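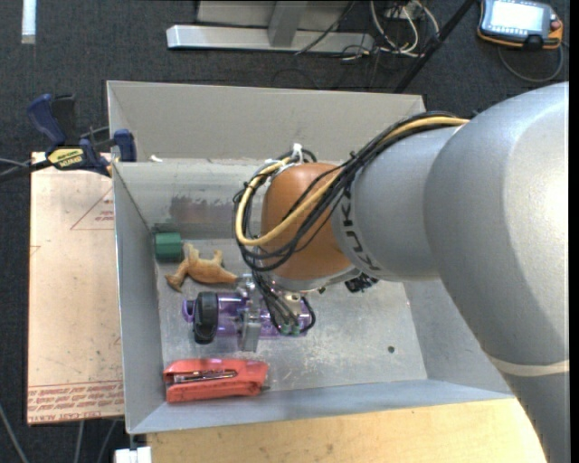
Colleen Hiebert wrote to me in April that I'd been unfair to hand-wound watches, that winding one every morning is half the fun, and that I should try living with one for a month before complaining again. Fair enough! I've now done it, and I owe her a coffee.

The watch is a Dhillon Cetero, bought used from a small shop in Jurninthorpe that mostly sells clocks. It's 32 mm across, which sounded tiny to me after years of wearing big steel divers, and for the first two days I kept looking down and thinking I'd put on somebody else's. Then it just clicked. It slides under a shirt cuff, it weighs next to nothing, and the dial (a kind of warm gray, with thin blue hands) is so easy to read that I've stopped checking my phone for the time.

Now the winding. The power reserve is 58 hours on paper, so you could do it every other day and be fine. I do it at 7 every morning while the kettle's on - 24 turns or so, until the crown firms up. There's a soft ratchety sound I've grown very fond of. I did forget once, on a long weekend, and found it stopped at ten past four. Setting it again took less than a minute, so I can't really hold that against it.

Accuracy has been better than I expected too. Mine gains a few seconds a day lying flat overnight and loses a couple if I stand it on its side, so I switch between the two and it pretty much evens out.

I paid $630, with a new strap thrown in. The strap is stiff and I don't love the buckle, so I've swapped it for an old brown one off my Zeltari, and what a difference! The Zeltari is sitting in a drawer for now, poor thing. It needs a service anyway, and the crystal has a scratch right over the date.

Next I want to get the case back off and have a proper look at the movement, once I've found the right size of opener.

6 comments | Share this post | Older posts | Home | About

Get new posts by email. You can unsubscribe at any time.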